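3.1 Fitting the lid on your Lorkari storage bowl

Use this procedure for all shallow bowls in the Lorkari line, including the green ones.

1. Set the bowl on a flat, clean surface.
2. Wipe the rim with a soft cloth. Crumbs left on the rim will keep the lid from sealing.
3. Hold the bowl by its edge with one hand. Knit gloves are fine for this step.

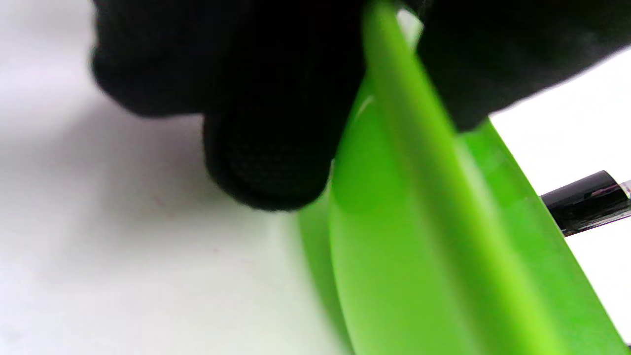 4. Lay the lid over the bowl and press down on the side nearest you.
5. Work your thumb along the rim until the lid is seated all the way around.

Note: A new lid may feel stiff the first 3 times you fit it.

CAUTION: Do not fit the lid over food hotter than 73 °C. Let it cool first.

To remove the lid, lift the tab. See section 3.2 for washing.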